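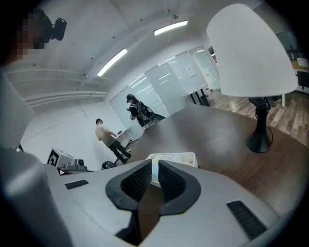
Raili Koskela wrote:
> We are at 190 hand-held demonstrations and 212 by remote control for
> the same pick-and-place task. The remote ones take far longer to
> record, but they replay on the arm without any conversion. Is it
> worth carrying on with both, or should we settle on one before
> September?

I would carry on with both for now, but stop mixing them in one training set until the timing has been dealt with.

In the Skedar logs the hand-held runs are much quicker than the arm can follow. People close the fingers while the wrist is still moving. The remote operators stop, close, wait, then lift. If you train on the two together without resampling, the policy tends to hesitate just above the object. Merja saw the same on the Tomirix arm and got rid of most of it by slowing the hand-held runs to the arm's speed limit – she did this per segment, not over the whole run.

Two further points on the hand-held data.

Check the finger width against the pose stream. Ours lagged by around 460 ms on one unit, and no amount of training will hide that. Close the fingers sharply three times at the start of each session and line up the peaks.

Throw out any run where tracking is lost during the grasp. A gap during the approach can be filled in. A gap at contact can't, or at least I have not managed it.

On the remote side, please record the commanded position as well as the measured one. Batch 705 has only the measured values and I can't use it for anything except replay.

As to settling on one: I'd wait for the comparison on the held-out objects. Aleksi has the split and can send it to you. If the hand-held set does as well after resampling, keep remote control for corrections only, where the arm is already running and someone takes over.

The resampling script is in the Lappalainen folder. It expects seconds, and your export is in milliseconds.

Harriet Obi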